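# Lending a robot my hands

The first thing I learned about teaching a robot is that you hold your breath while you do it. I hadn't noticed until Barnabás Szabó leaned over and told me, quite kindly, to breathe out.

I'd come up to Kollton for the day because I wanted to have a go. I've read plenty about robots that learn by being shown – you move the arms about, the machine records what you did, and after enough goes it has a stab at the job itself – and I'd written a fair bit about it too, all from the safety of my kitchen. It was time I found out what the showing felt like.

Barnabás runs the teaching room at Gotard, up a flight of stairs above a tile shop. He used to teach driving (he had his own little car with the extra pedals and everything) and he says the two jobs have more in common than you'd think. Learners look at their hands. Learners grab. Learners stop dead when something surprises them, when what you want is for them to slow down and carry on.

The set-up is simple enough to explain over a cup of tea. There are two small arms for you to hold, called the leaders, and two bigger ones at the table, called the followers. Whatever you do with the leaders, the followers do as well. Squeeze the trigger and the jaws close. Every second of it is saved, along with what the cameras saw, and that's one demonstration. The collection for the job I was put on stood at 1,428 when I arrived. I'd like to say I added a decent number. I added 2.

Oh, I did more than that! I did 40 in all. But Barnabás goes through them afterwards with a pencil behind his ear and throws out anything he wouldn't want copied, and he wouldn't want most of mine copied. In one I dithered over the table for so long that he made a sandwich. In another I picked the thing up beautifully, then changed my mind and put it down again, and he said that if you show a robot how to change its mind it'll happily do it all afternoon.

He starts everybody off on blocks, and I loved the blocks. You feel like a giant with very polite hands. Then came folding a tea towel, which I was worse at, and after lunch we got on to plugs.

Plugs are horrible. I've been putting plugs into sockets all my life and couldn't have told you how I do it. You sort of aim, and wiggle, and feel the pins find the holes, and then you push – and the leaders I was using don't pass any of that feeling back. All I had was my eyes and the sound of Barnabás not saying anything. Lorente, a rival outfit across town, makes leaders that push back against your fingers, and he'd love a pair, but they cost more than his car did.

His advice was to get everything lined up while the prongs were still well clear of the socket. Turn the plug first, then travel. Beginners do both together and end up scraping about at the holes like somebody coming home late with a door key. He also likes the table kept a bit messy, with things shifted between goes, so the robot can't get by on remembering where the socket was last time.

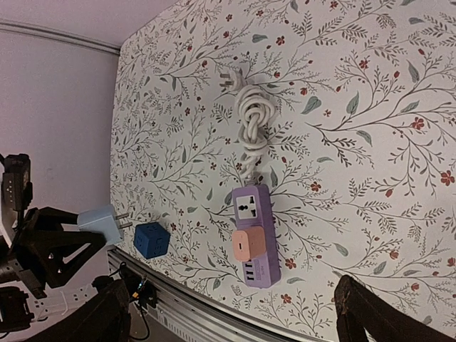
I asked whether it mattered who did the teaching. He thinks it does, a lot. He can tell the regulars apart from the recordings alone, with no names on them. One of them always comes in from high up. Another has a tiny pause before closing the jaws, and once the robot had trained on enough of her work it began pausing too. I found that rather lovely and slightly eerie. He found it a nuisance, and spent most of February getting rid of it.

The grown-up version of all this is called Buren, which is what Gotard has named the program that does the learning. Barnabás let me watch it have a try at the end of the day, with the leaders hung up on their hooks and both of us standing well back. I was far more nervous for it than I'd been for myself. It reached, fumbled the first grab, and went in again from a slightly different angle without any fuss at all. I may have clapped.

It got the plug to the socket and then missed, twice, a little to the left. "That's you, that is," said Barnabás, which was a fib, as my two good ones hadn't even been loaded yet. He's promised they'll go in with the next batch.

I've been watching my own hands ever since. Last night I plugged the kettle in with my eyes shut, to see what my fingers were up to, and it took me three goes. I've asked if I can come back in the autumn. He said yes, so long as I practise my tea towels.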